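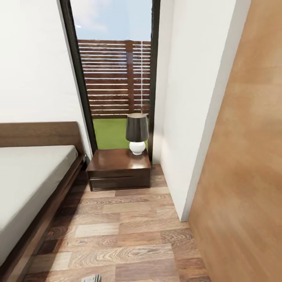

Rekha Marar
Course Lead, Service Robotics, Fultham Technical College

Chapter 6
Choosing a Simulation Kit for Household Robots

A household robot that tidies floors or fetches small items has to be tried in many rooms before anyone lets it into a home. Most teams now do the first part of that work in simulation. In this chapter we look at one product, the Grakdale Home Rooms kit, and use it to learn how to judge any kit of the same type.

The kit is sold by yearly license and comes with 16 furnished rooms. Each room is supplied with its furniture, its lighting and a set of loose objects that can be moved from place to place. The bedroom is the room we will use most. It has a bed, a nightstand with a lamp, a plank floor and a glass door that looks out on a fence and a patch of green.

A bedroom is a fair test. The walls are plain, so a robot that depends on wall features to find its position has little to work with. The walkway beside the bed is a natural place for things to be dropped – a book, a small part, a toy – and these lie low, close to the bed frame.

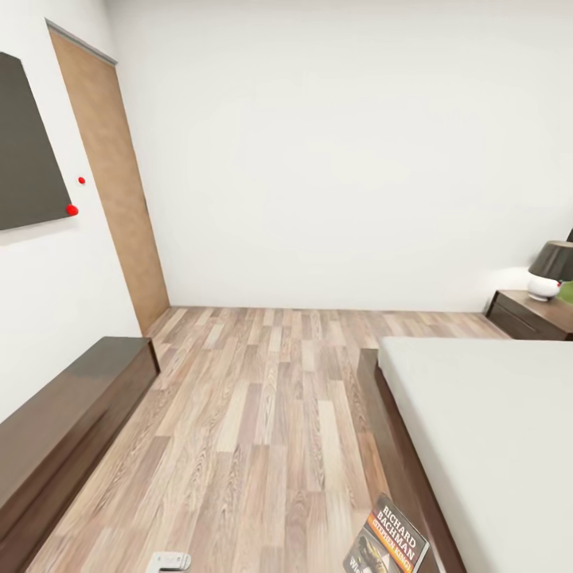
Camera choice matters as much as the room. A wide-angle view from high up takes in most of the floor at once, but it bends straight edges, and the robot's software has to correct for that. A narrower view keeps lines straighter and shows less. The kit lets the user set up either one, and Section 6.2 compares the two on the same pickup task.

Raquel Paiva, who reviewed the kit for our lab, gave it good marks for floors and lighting and lower marks for its manual. Two of her points come up again in the exercises: how long a room takes to load, and how contact between objects is handled.

Before reading on, install the trial version and open the bedroom. Keep the default settings for now. Section 6.1 begins with the floor.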